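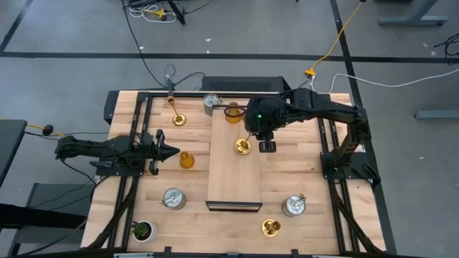

A two-armed table on the grey carpet, with the brass candle holders, the silver tins and the amber glass.

About us

Jivska collects examples. If you have a robot with two arms and you would like it to learn to handle ordinary objects, someone has to show it how, over and over, with slightly different objects in slightly different spots. We are the someone. It's a strange way to earn a living, and our families have mostly stopped asking.

We started in August, in a rented room in Itdale that had previously been home to a business selling blinds. Nithin Fernandes signed the lease, bought one pair of arms and spent the first fortnight teaching them to drop things. The blinds people left a very good kettle behind, and it's still the most reliable piece of equipment we own.

What we do

A customer sends us a job. Sometimes it's precise (put the tin on the board, lid up) and sometimes it's a paragraph with the word "tidy" in it four times. We write back with questions. Once everyone agrees on what tidy means, we set a table, sit an operator down and start recording. The operator guides both arms through the job from beginning to end, and each complete go is called an episode. A usual order is 600 episodes. Our longest so far was 759, all of them on the one set of kitchenware, and we'd ask you not to bring up gravy boats with the people who worked on it.

Between episodes the operator moves everything. This is the part visitors find dull, and it's most of the value. A system that has only ever met a candle holder standing in one corner will reach for that corner for the rest of its life, so ours get shuffled about the table, with tall ones and squat ones in the same set. We like shiny brass and coloured glass for the same reason customers dread them: cameras have trouble with both. There's usually a pot plant on the table as well. It has no job. Plenty of real tables have a plant on them, and the arms need to learn to leave it alone.

The tape on our floor is a grid. Tables go on the grid and stay on the grid. If you come to see us, please walk wherever you like, but don't lean on anything.

How we check it

Every episode is watched by a second person, who didn't record it. They mark it as good, good but ugly, or bin. We send customers the first two, labelled, and they can have the third if they ask. Petersen, our longest-standing customer, always asks. They say the failures are the most useful thing we sell, and we've tried hard to take that as a compliment.

Each delivery comes with a plain-language note covering who operated, what was on the table, which rules they were given and what went wrong. The notes run to a page or two. One of them ran to 6 pages and was mainly about a lid.

The Uvari shelf

Everything we put in front of a robot comes off the Uvari shelf, named for the shop that sold us the first boxful. At the last stocktake it held 151 objects, each with a number on a tag and a line in a spreadsheet. We buy second-hand where we can, as dents and odd sizes are welcome. If you're clearing out a cupboard and have a sugar bowl with a difficult handle, write to us.

Who we are

We're a small crew of operators, reviewers and one person who understands the cables. Our operators have come from dental nursing, piano teaching, forklift driving and, in one case, a competitive cake-decorating background that shows up clearly in the data. We look for patience and a light touch, and we train people for the rest. Shifts at the table are kept short. After a couple of hours everybody starts to grip their own coffee cup like a machine, and the episodes get worse too.

What we don't do

We don't build robots or train the models, and we can't tell you when one will fold your washing. We do get asked that at barbecues. Our guess is around the time you've bought a bigger cupboard.

Visits are by arrangement. Ring the bell marked Blinds.

Page last updated April 28, 2018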